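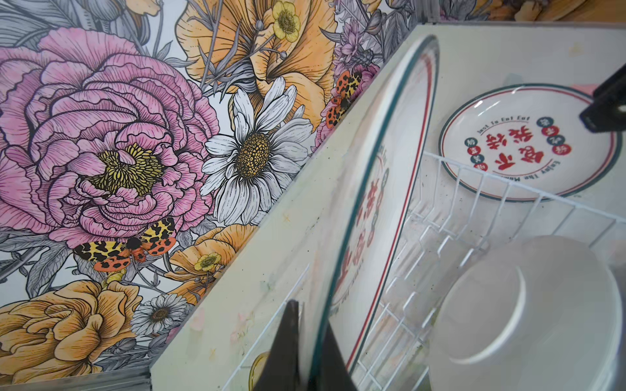
Teller im Abtropfgestell, Greiferfinger am Rand

Betreff: Re: [Haushalt] Geschirr einräumen, Stand September

Mehwish Bajwa schrieb am Thursday um 16:40:
> Kann mir jemand sagen, ob Tellerhandling inzwischen als gelöst gilt?
> Der Vertrieb von Salleck spricht von bis zu 500 Griffen ohne Eingriff.
> Ich würde das gern einordnen, bevor wir Soria für die Teeküche bestellen.

Hallo Mehwish,

als gelöst würde ich es nicht bezeichnen. Die Zahl von Salleck bezieht sich laut Datenblatt auf einen einzigen Tellertyp in fester Lage. Mit gemischtem Geschirr im Drahtgestell hat das wenig zu tun.

Schwierig sind nach meiner Erfahrung drei Punkte:

1. Rand von der Kante gesehen. Ein senkrecht stehender Teller liefert der Handgelenkkamera nur einen schmalen Bogen. Die Tiefenschätzung springt dann gern auf den Hintergrund, bei bunt bedruckten Flächen erst recht.
2. Glasur. Reflexe wandern mit der Kamera, die Segmentierung wandert mit.
3. Nachbarteller. Bei engem Abstand muss ein Finger in den Spalt dahinter. 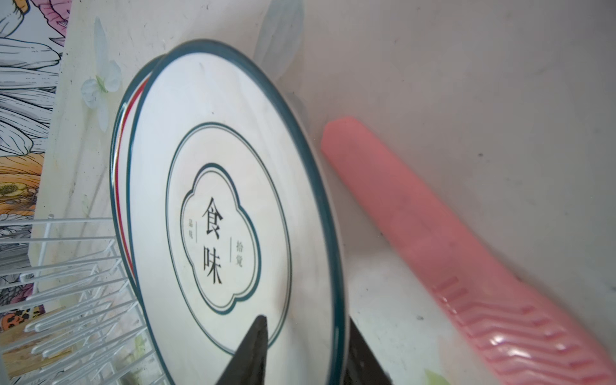 Zu Punkt 3 hat Munasinghe im Frühjahr Messwerte auf die Liste gestellt: 2.525 Griffversuche, ausgewertet nach Abstand der Teller. Unterhalb einer Fingerdicke plus Toleranz bricht die Quote ein, auch mit Kraftregelung. Schmalere Finger helfen, biegen sich aber bei schweren Tellern durch.

Soria läuft meines Wissens auf der Steuerung von Multgate. Dort lässt sich die Schließkraft nur in Stufen vorgeben. Für Porzellan ist mir das zu grob.

Frag beim Anbieter nach einem Lauf mit eurem eigenen Geschirr, Schüsseln eingeschlossen, und lass dir die Eingriffe einzeln protokollieren. Für die Teeküche würde ich bis dahin nichts bestellen.

Gruß
J.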